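Budget for a first small robot arm and gripper: what have we forgotten?

Posted in Workshop and Automation, Mon 9 September

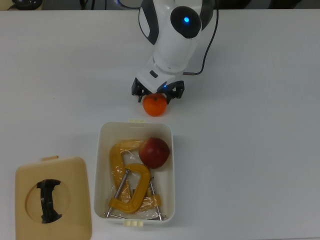 What we are trying to do

We pack mixed boxes for a small mail order business in Brimerley. Some of what goes in is fruit, some of it is hardware such as clamps in plastic bags, and it all has to end up in lidded tubs. I want to buy one arm with a two-finger gripper and try it on the easier items before we commit to anything larger. The quote for the arm is agreed. I have 1,000 pounds left over for everything else, and I need to give my manager a list by the end of the week.

So far I have down a second set of fingers, a table and a spare cable. The supplier, Zumard, also offers a soft fingertip kit at 510 pounds. Is that worth having from the start, or can it wait? And is there anything people usually miss on a first order? The arm will be near people but will not be handing them anything.

Tala Kanaan

Mwanaisha Muriithi

I would leave the fingertip kit until you have run the arm for a month. An orange or an apple is round, quite firm and easy enough to hold if you can turn the grip force down. Check that your gripper lets you set the force and doesn't only open and close. If it only opens and closes, then you do need the soft tips, or a different gripper.

The clamps are the harder part. They are heavy for their size, the weight is all to one side, and a loose bag slides about over the metal. Ask Zumard for the payload with the gripper fitted. The figure on the front of the brochure is often for the bare arm, and the gripper comes off that. Then weigh your heaviest clamp in its bag and leave a good margin.

Things we left off our first order at Rakville:

Cable clips and a sleeve. If the gripper cable runs outside the arm it will lie on the table and get in the way of whatever you are picking up. Clips are cheap. We paid for 2 replacement cables before we bought any.

A mat for the table. A smooth white top looks tidy but tubs slide on it when the arm touches the rim. A thin rubber mat or a simple stop screwed to the table will hold the tub in the same place each time.

A stop button on a long lead, if the one supplied is fixed to the control box.

Training. Ours was quoted separately and was more than all of the above together.

Also, who puts the lids on? If the tub has catches, I would plan for a person to do that. Pressing a lid down and closing a catch is a different job from picking and placing, and you would be paying for a lot of extra setting up.

Tien-fu Kwan

Get the soft tips. We didn't and marked a lot of pears.

Su-chen Shih

Agree with most of what Mwanaisha says, apart from the order of things. Before spending any of the leftover money, ask for a trial with your own goods. Send a box of the actual items, bags and all, and ask for a video of the whole run including the failed picks. We did this in June with a firm called Hung. They charged 108 pounds for the day and took it off the invoice when we ordered.

Pack the tub exactly as you would at work. Picking one piece of fruit off a clear table is the easy end of it. Getting a clamp out from under another clamp when they are both in the same tub is where the time goes, and you may find you need a camera as well, which would use up your budget and more. If the clamps can arrive at the table one at a time, side by side, you might not need it.

For the list to your manager I would put: trial day, mat, cable clips, stop button, risk assessment, training. Keep whatever is left for fingertips once you know which ones you need. You do need the risk assessment even if the arm is sold as safe to work beside, because the gripper and the thing it is holding count too.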